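# Onwood Refurbished Desktops: Questions on Supply, Returns and Disposal

Applies to all tower units sold under the Onwood name. Laptops and monitors are covered on a separate page.

## Ordering

**What is the difference between a Grade A and a Grade B unit?**

The grade refers to the case only. Grade A cases have no marks visible at arm's length. Grade B cases may have scratches, worn paint or a faded badge. Both grades pass the same electrical and memory tests before they leave the workshop.

**Can I order a unit without a drive?**

Yes. Select "no storage" on the order form. The drive bay, data cable and mounting screws are still supplied. Units ordered this way have no operating system and no licence is included in the price.

**Which power lead is supplied?**

A UK three-pin lead with a fused plug. Customers in Ireland receive the same lead. For other regions, order the unit without a lead and fit one that meets local rules.

**Do you keep stock of a particular model?**

Stock depends on what business customers return at the end of their leases, so models change from month to month. The largest intake is in September. Orders of 23 units or more can be reserved from that intake if the request reaches the sales desk beforehand.

## Warranty and returns

**How long is the warranty?**

Two years on the mainboard, processor and power supply. Six months on fans, drives and optical units. The period starts on the day of delivery.

**Does opening the case end the warranty?**

No. Memory, drives and expansion cards may be added or replaced by the customer. Opening the power supply itself does end the warranty on the whole unit.

**How do I return a faulty unit?**

Request a returns number through the Puvileck portal and write it on the outside of the carton. Parcels without a number are held until the sender is identified, which delays the repair. Collections run every Thursday. Remove any added cards and keep them; they can't be traced if they are separated from the unit.
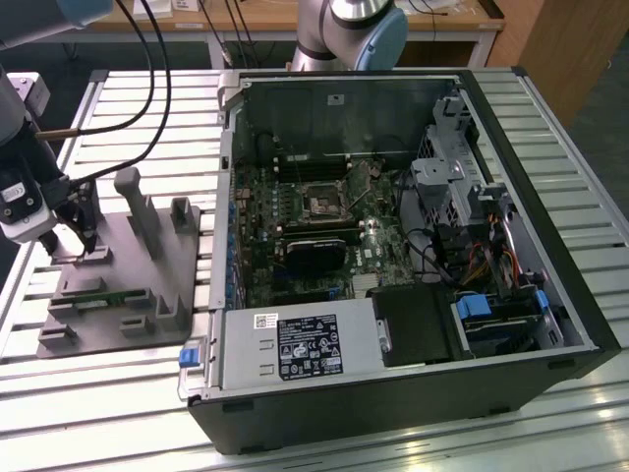
**How long does a warranty repair take?**

Five working days from the date the unit is booked in at the workshop. If a part has to be ordered, the portal shows a revised date.

## Data and disposal

**Are drives wiped on return?**

Every returned drive is overwritten once and then verified. Drives that fail verification are shredded, and a replacement is fitted if the unit is under warranty. Back up before sending.

**Will you take old equipment from other makers?**

Yes, on a like-for-like basis when new units are delivered. Tell the driver's office when booking. CRT monitors are excluded.

**Who handles questions about disposal certificates?**

Liam Phelan, via the Grakia recycling desk. Quote the order number and the serial numbers concerned.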